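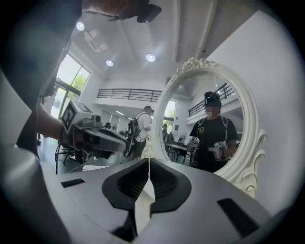
2018年10月31日 阴转多云

上午到得早，先开窗。左边那扇高窗的执手还是紧，要先往上提一点再转，滴了油，效果不明显，怀疑是锁点偏了。窗外的树还绿着，叶子挡掉一部分光，墙面靠窗一侧亮度仍然够，上午不开灯也能看清卷尺。里面办公区就不行，桌椅那一片明显暗，坐下来看图纸吃力。

椭圆镜的位置今天重新定。白色雕花框，顶部和右侧的卷草凸出来比较多，贴墙放会先碰到花饰，边框和墙之间有缝，受力点不对。量了一遍，凸出最多的地方是45毫米。如果要挂墙，背后得加垫木，垫木厚度按这个数再放5毫米，两侧同厚，不然镜面会带一点俯仰角，照出来的人腿短。先立着用，不挂。

立放的角度试了几次。正对窗，反光太强，从楼梯下来的人会被晃到。转向房间内侧以后，镜子里主要是人和对面白墙，舒服很多。缺点是过道变窄，背包的人转身容易蹭到框。白漆不耐磕，右上角的花饰尤其薄，补漆色号还没找到，Lodhi那边说可以调，要送一小块样过去。没有样可送，总不能从框上抠。下周带色卡来比。

夹层栏杆复查。黑色金属栏杆，下面是一道白色矮墙。从地面看过去线条是直的，上去摸，靠里那一段扶手有轻微晃动，手推有声音。拧紧了底座螺丝，晃动减小，没有完全消失。膨胀螺栓可能没吃到混凝土，只吃到了抹灰层。要拆盖板才能确认，今天没带合适的批头，记下来。矮墙顶面有灰印，擦得掉。

吊顶。筒灯都亮，色温看着一致，没有频闪。凹进去的那几块板与梁的交接处有一条细线，乳胶漆收缩造成的，不影响使用，可以等入冬开暖气以后再补，现在补了还会裂。左上角的小方件周围收口不齐，开孔开大了，用白色填缝胶能盖住。

下午Sidra Malik过来，主要谈线。现在有一根长线垂着，人从旁边过的时候要让一下，她的意见是走夹层底面，用线槽固定，落到桌边再下地。我同意走向，不同意用粘贴式线槽。白墙漆面附着力一般，四月在Flendport那边用过同类产品，夏天掉了一半，掉的时候连漆皮一起带下来。改用螺钉固定，间距照线槽的安装说明来，孔位避开板缝。她问工期，我说半天，材料到了就能做。

线槽的量算了一下，直段加转角，报给Rillelau询价，回复860元，不含运费。偏高。Harivel的同规格便宜，但白色偏黄，和墙放在一起看得出来。白墙的房间最麻烦的就是这个，单看每样东西都是白的，放在一起有冷有暖，镜框和墙已经是两样白，再来一种就乱了。倾向于买贵的。

傍晚把办公椅归位。椅子轮子在地上拖出几道痕，湿布擦不掉，用橡皮可以。有一把气压杆下沉，坐上去慢慢降，标了纸条放到角落，先别用。桌子靠里放，留出中间一段空地，人来回走方便。桌子之间的缝至多12毫米，笔会掉，文件不会。暂不处理。

待办：
窗执手锁点，调或者换
栏杆底座，拆盖板看锚固
镜框补漆，带色卡
吊顶小方件收口
线槽下单，等Sidra确认走向图
办公区加台灯，先借两盏试照度，再决定要不要改顶灯回路

另外，上夹层的第一级踏步比别的略高，上去的时候没感觉，下来时脚会空一下。量过，差值在允许范围内，不改，贴一条防滑条提示。颜色用灰的。

晚上回来补记，卷尺落在窗台上了。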